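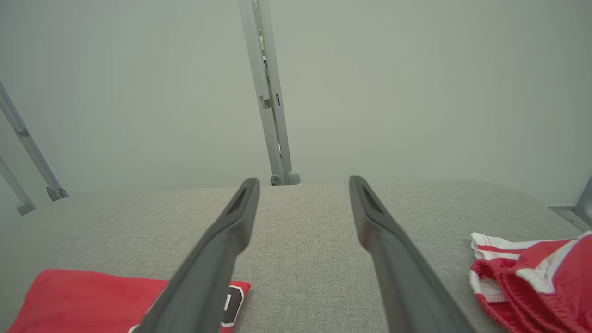 Section 4: Folding Team Kits on the Padded Top

Use this section once the Dodell folding table has been set up and the cover has been fitted (Section 3). Sort each kit before you fold anything. Keep the jersey and the shorts on opposite sides of the top, with the red jersey flat on the left and the red-and-white shorts on the right until you are ready for them. The woven gray cover grips knit fabric lightly, so a garment laid on it will stay put while you work on the other one.

Before you start

Wipe your hands and check the cover for lint, grit and loose thread. Empty all pockets. Garments should be fully dry. Damp mesh will hold a crease and may leave a mark on the cover.

Folding the jersey

1. Lay the jersey face down with the collar away from you. Smooth it from the center out to the side seams.

2. Fold one side in toward the middle, stopping just past the edge of the collar. Lay the sleeve back on itself so it does not stick out.

3. Repeat on the other side. The two long edges should be parallel.

4. Bring the hem up to the collar in two equal folds.

5. Turn the jersey over. The number should be on the outside if your club stores kits by number. If it is on the inside, unfold and start again with the jersey face up.

Note: Printed numbers should not be creased across the middle when they are new. Fold above or below the print for the first 7 washes.

Caution: Do not iron on the padded top. The cover is not heat resistant.

Folding the shorts

6. Pull the shorts toward you by the waistband and shake them out once. Mesh tends to bunch in layers, and the legs have to be separated by hand.

7. Lay the shorts flat, waistband away from you. Line up any side stripes or piping so that they run straight down the legs.

8. Fold one leg over the other. Match the hems first and then the waistband.

9. Fold the hems up to the waistband. If the shorts have a drawstring, tuck it inside before making this fold.

Checking hems

Look at the stitching on every piece before it goes in the bag. A curled hem will not fold square and should be pressed flat with the palm.
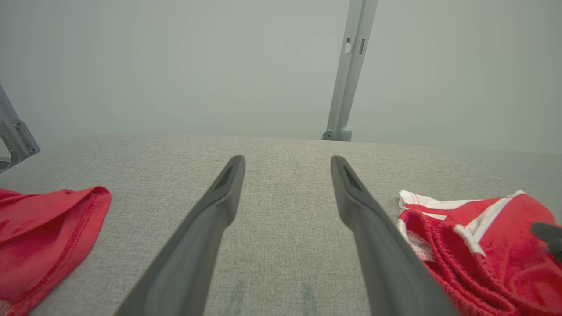

Figure 4-2. Red fabric with a curled hem and its line of stitching.

10. Uncurl the edge with your thumbs, working along the stitching in one direction.

11. If the thread is loose or broken, set the piece aside for mending. Do not pull on the thread.

Packing

12. Place the shorts on top of the jersey and slide both into a Brido kit bag, waistband first.

13. Press out the air and close the flap. Stack bags flat in the carton. One carton holds 50 kits.

Caution: Do not stack cartons on the table. Place them on the floor or on a shelf.

Note: Replacement covers are listed in Section 7. Spot-clean the fitted cover with a barely damp cloth and let it dry before the next batch.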